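Wood-grain laminate

Wood-grain laminate is a sheet material with a printed or pressed likeness of timber on its face, used to surface tables, worktops, shelving, doors and fitted furniture. It is normally bonded to a board core such as chipboard or medium-density fibreboard. The term covers both the sheet alone and, more loosely, the finished panel.

Construction

A high-pressure laminate is built up in layers. The lower layers are sheets of brown kraft paper soaked in phenolic resin, and these give the material most of its thickness and stiffness. Over them lies a single decor paper carrying the printed grain, soaked in melamine resin. A clear overlay, also treated with melamine, protects the print from wear. The stack is pressed between steel plates under heat until the resins cure and the layers become one sheet.

Low-pressure laminate, often sold as melamine-faced board, leaves out the kraft layers. The decor paper is pressed straight on to the board. It is cheaper and thinner, and is more often found on cupboard sides and shelves than on surfaces that take knocks.

The texture of the face comes from the press plate. A polished plate leaves a gloss finish, while an etched plate leaves a satin, matt or lightly ridged one. In the type known as synchronised or registered emboss, the ridges follow the printed grain; in ordinary embossing they do not.

Grain patterns

Decor papers imitate the figure of sawn timber. Straight grain, in which the lines run close and parallel, copies quarter-sawn boards. Cathedral grain, in which the lines form nested arches, copies flat-sawn boards. Many designs carry both, so that a wide panel does not look like a single repeated strip. The printing cylinder sets the length of the repeat, and on long worktops the same arch or knot may be seen more than once.

Pale patterns usually follow ash, maple, birch or beech. Trade names for them vary between suppliers and do not reliably indicate the species being copied. 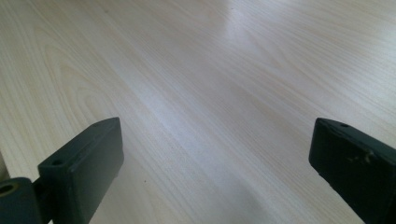

Driltholm, May

The pale laminate has fine parallel lines in one area and broader arched figures in another. Its base colour is a light, creamy beige, cooler and closer to grey-white in places, with the arches drawn in pale tan. The pattern is of the ash or maple kind. Where the light strikes the glossy finish most strongly, part of the grain is lost in the glare.

Effect of lighting

Gloss faces reflect lamps and windows strongly at low viewing angles, and a sample judged flat under a shop light may look different once fitted. Torquil Cruickshank, in a short guide for joiners published at Markton, advised viewing a full-width sample at table height from each side of the room -- and again in the evening, by lamplight. The same guide recommends satin faces for desks placed under a window.

Matching panels

Grain direction is marked on the cutting list before sawing. On tables it generally runs with the longer side; on doors it runs upright. Panels for one piece of furniture are cut from the same batch where possible, as the ground colour of pale papers can shift slightly between print runs. The Innes pattern book lists its light woods under batch number as well as name, an arrangement later taken up at Bristatley.

Edges are finished with a matching strip of melamine, ABS or PVC. A poor match is more noticeable on pale designs than on dark ones, and the glue line may show as a thin brown seam.

Care

Routine cleaning is done with a soft damp cloth and a little mild detergent, followed by a dry cloth. Crumbs and grit are brushed off first, as hard particles dragged under a cloth can mark a gloss face. Scouring powders dull the overlay permanently. Standing water does little harm to the face itself but can enter at joints and edges, where it swells the core.

Scratches that reach the decor paper cannot be sanded out. Small ones are disguised with wax filler -- usually two shades blended -- and larger damage is dealt with by replacing the panel.

See also: decor paper; edge banding; melamine resin; veneer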